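Clothes are made of threads, and most threads start out as fluff. Cotton fluff grows around the seeds of a plant. Wool is the coat of a sheep. Polyester is made in factories, mostly from oil, and it comes out as long, thin strands.

## Twisting and looping

A single cotton fiber is weak. Twist many of them together and they grip each other, and now you have yarn. This job is called spinning.

There are two main ways to turn yarn into cloth. In weaving, threads cross over and under each other in straight lines. In knitting, the yarn is bent into loops, and each loop is pulled through another one. Loops can open up and close again, so knitted cloth stretches. Pull the cuff of a T-shirt and let go to feel it.

Some knits have big loops, like a winter scarf. Others are so fine that you have to look closely to find them.
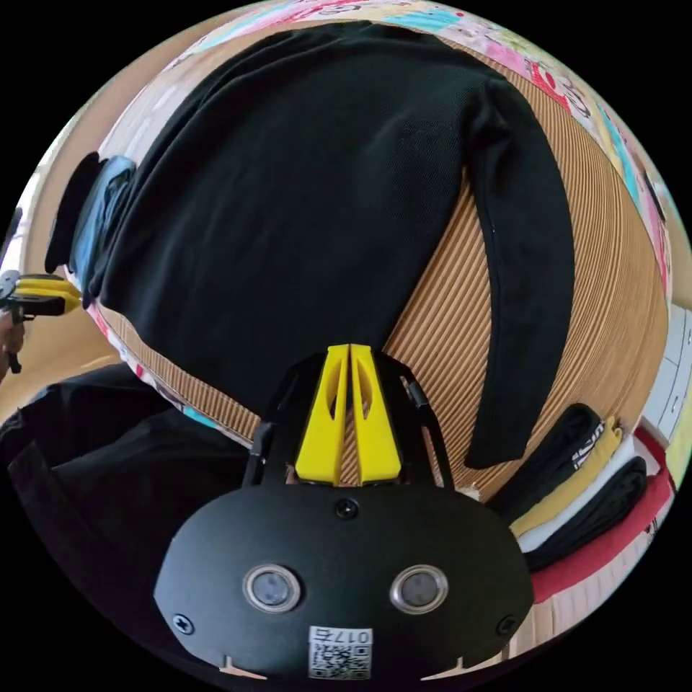 ## Where does the color come from?

Color is added with dye. Long ago, people made dye from roots, leaves, and even insects. Today most dyes are made in factories. Cloth can be dyed after it is made, or the yarn can be dyed first. Black needs a lot of dye - that is one reason new black clothes sometimes leave color in the wash.

## Short sleeves and V-necks

A shirt is cut in pieces: a front, a back, and two sleeves. The neck can be round or shaped like a V. The raw edge is folded over or covered with a strip of cloth so that it does not fray.
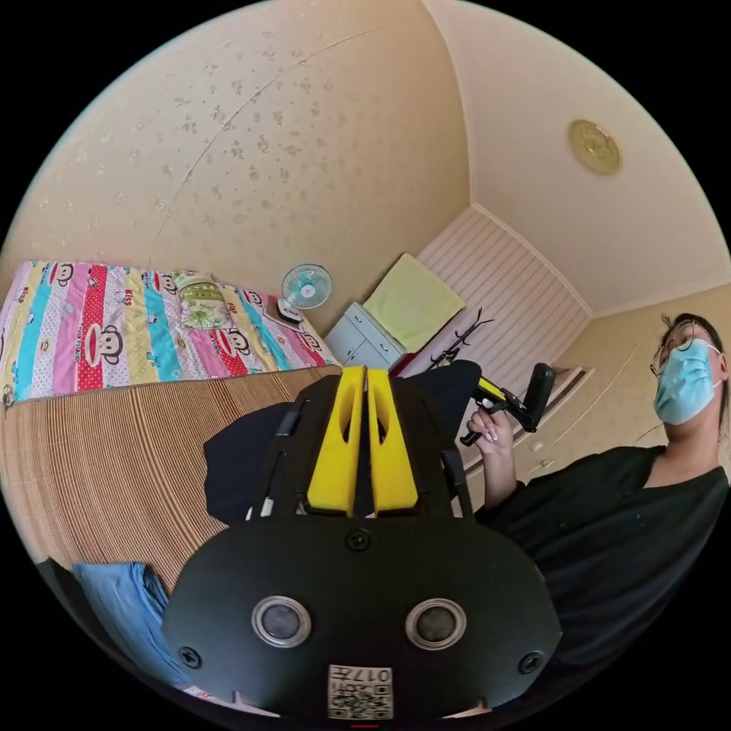 Alina Manole asked why her jeans don't stretch as much as her T-shirt. Jeans are woven, Alina. If yours stretch a little, look at the label inside. There may be some elastane in the cloth, a fiber that springs back like rubber.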